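Cisternas, planta baja: papeleras y puntos de residuos

Galería de la revisión del 19 de marzo de 2026. Recoge el estado de las papeleras interiores del edificio Cisternas tras el cambio de bolsas al modelo Dutano. El inventario completo, con 48 unidades, está en la ficha 2096.

Criterios aplicados en todas las zonas:

Bolsa - vuelta sobre el borde en todo el perímetro, sin nudo lateral.
Llenado - retirada al alcanzar tres cuartos de la altura útil.
Ubicación - a un máximo de 45 cm de la pared o de un elemento fijo, fuera del paso.

Las papeleras pequeñas no llevan tapa ni separación de fracciones. El papel limpio va al contenedor del pasillo Asine; los envoltorios y restos mezclados se quedan en la papelera de sala.

Sala 133. Papelera pequeña con bolsa translúcida azul claro, recogida alrededor del borde. Contenido: material blanco arrugado, un envoltorio azul oscuro y restos claros. Detrás, planta de hoja ancha en maceta cilíndrica blanca. Próxima revisión en abril.
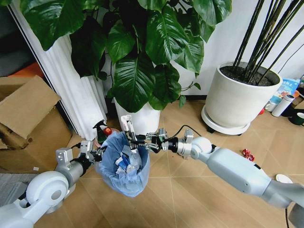
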